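Small Drinks, Big Mess: Sorting Cans and Bottles After Guests
Kitchen and table tips, by Naima Benjelloun

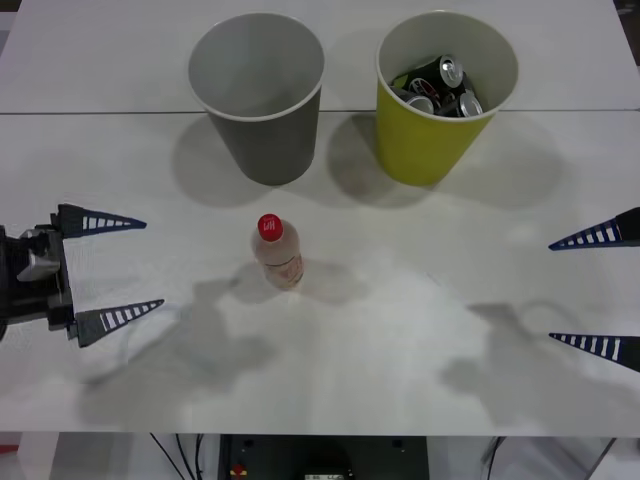 When we have guests, the food is gone in one hour but the drinks stay on the table until midnight. Everybody opens a can, puts it down, forgets it and opens another one. I come from a family where the table must be clear before the tea arrives, so over the years I have made a small system for it, and my neighbours in Clarkby now use it also. The main thing is to give every kind of drink its own place while people are still sitting. I use paper cups in different colours, the large sort. In my picture the yellow-green one has four cans in it and they still do not go over the top, while the grey one is empty and waits for its turn. The small bottle with the red cap stands apart, and for bottles I have another rule, which comes further down.

Choosing the cups

Take two colours that nobody can mix up, also in the evening when the light is low. Grey and yellow are good together. Red and orange are not, I tried it. A cup that is wider at the top than at the base is easy to stack in the cupboard afterwards, but it falls more easily when the weight is high. Put the first cans low and straight, then the others between them. If one can leans a little, leave it.

Paper is fine for cans that have been emptied well. Turn each can over the sink and count slowly to five. If you skip this, the bottom of the cup becomes soft and by morning you have a brown ring on the table. For a longer party I put a saucer under the cup.

Where to stand them

Near the far side of the table, away from elbows and children. If your table has two halves, like mine, look at the join before you put down anything that can drip. Cola goes into a join very quickly and comes out very slowly. I clean it with an old toothbrush, warm water and one drop of washing-up liquid, then I pull a dry cloth along it, always in the same direction.

Bottles with a screw cap

Do not put them together with the cans. A small bottle which is still full goes back in the fridge, if it was not opened and the label does not say something else. An opened one gets a piece of tape on the cap with the name of the person. My friend Nerys Cadwaladr writes the hour as well, and I have started to do the same with milky drinks, as they do not keep long on a warm table.

When a bottle is empty, rinse it, press it flat and screw the cap on again, if your council accepts it so. In Druvville, where my sister lives, they want the caps left on. Please check the rules of your own place.

White tabletops

A white table shows everything, and this is good, you see the spot while it is fresh. Wipe first with a damp cloth, then with a dry one. For a coffee or cola mark I make a paste from bicarbonate of soda and water, leave it for ten minutes and wipe without pressing. No rough sponge, please! The scratches stay and the dirt goes into them.

Keeping the cups for next time

If they are clean and dry, I use the same cups again until the rim becomes tired. I bought a pack of 200 last October and I still have a full shelf of them. Store them upside down, in a bag, not next to the onions.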